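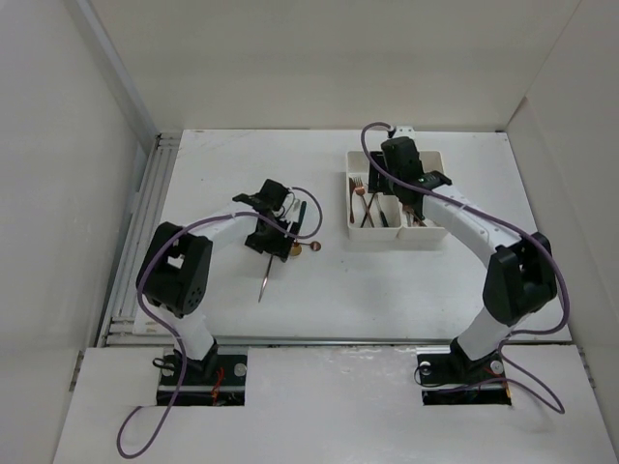
**Les éditions Vilthorpe publient la première traduction française intégrale des poèmes de Valdir Xavier**

*Communiqué de presse. Pour diffusion immédiate.*

Les éditions Vilthorpe font paraître en février *Le Sel des escaliers*, recueil bilingue qui réunit l'ensemble des poèmes de Valdir Xavier. Le volume compte 368 pages. Il rassemble les 11 plaquettes que l'auteur a données à de petites maisons, presque toutes épuisées, ainsi qu'une suite de textes restés en cahier.

Valdir Xavier écrit en portugais. Longtemps correcteur dans une imprimerie, il a publié peu et à faible tirage, sans jamais chercher à être traduit. Ses poèmes sont brefs, souvent d'une seule strophe. Ils parlent de chambres louées, de trajets en bus, d'une mère qui compte les draps, de la mer vue depuis un parking. La rime y est rare, mais l'oreille reconnaît des mètres anciens, en particulier l'heptasyllabe des chansons populaires, que la traduction s'est efforcée de conserver quand la phrase française le permettait.

Au théâtre, quelques lecteurs ont déjà croisé ses vers sans le savoir. Le monologue final de la pièce *Figueiredo*, que la compagnie Rakico a jouée en tournée pendant deux saisons, reprend presque mot pour mot un poème de la quatrième plaquette, « Prière pour un hôtel fermé ». Dans la pièce, un vieil homme le récite à sa petite-nièce pendant qu'elle fait les valises. À la demande de spectateurs qui souhaitaient retrouver le texte, la compagnie l'avait imprimé au dos du programme. L'éditeur l'a découvert de cette façon.

« Je n'ai pas relu ces poèmes pendant longtemps, indique Valdir Xavier. Les entendre dits par un acteur m'a obligé à en corriger deux. Les autres sont restés tels quels, y compris ceux que je n'écrirais plus. »

L'ordre retenu est celui de la parution des plaquettes. Le texte portugais figure en page de gauche, la traduction en page de droite. Les variantes sont signalées en fin de volume, avec une courte notice pour chaque plaquette : lieu d'impression, format, dédicataire. Les poèmes en cahier forment une dernière section, intitulée « Dromstead », du nom de la pension où l'auteur a passé un hiver et où ils ont été écrits pour la plupart. Cette section n'avait jamais été publiée, dans aucune langue.

Le premier tirage est de 3000 exemplaires, auxquels s'ajoute un tirage de tête numéroté, sur papier vergé, accompagné du fac-similé d'une page de cahier. Ce tirage de tête est réservé aux souscripteurs. La souscription, ouverte à l'automne, a recueilli 1309 inscriptions, tous formats confondus, et reste ouverte jusqu'à la mise en vente. Les souscripteurs recevront leur exemplaire avant les librairies.

Une lecture publique aura lieu le soir de la parution, à 19 h 30, à la librairie Vilthorpe. Valdir Xavier lira en portugais, deux comédiens de la compagnie Rakico liront en français. Le programme comprend « Prière pour un hôtel fermé », la suite « Cinq escaliers » et un choix de poèmes de la section « Dromstead ». L'entrée est libre dans la limite des places disponibles. La lecture sera suivie d'une signature.

**Informations pratiques**

- Titre : *Le Sel des escaliers. Poèmes complets*
- Auteur : Valdir Xavier
- Édition bilingue portugais-français, brochée, 368 pages
- Parution : février
- Service de presse : exemplaires papier ou épreuves numériques sur demande

Les journalistes qui souhaitent s'entretenir avec l'auteur peuvent s'adresser au service de presse des éditions Vilthorpe. Les entretiens se font en portugais ou en français, de préférence le matin. Trois poèmes peuvent être reproduits gratuitement dans la presse, en version bilingue, avec mention du titre et de l'éditeur ; leur liste est jointe aux épreuves.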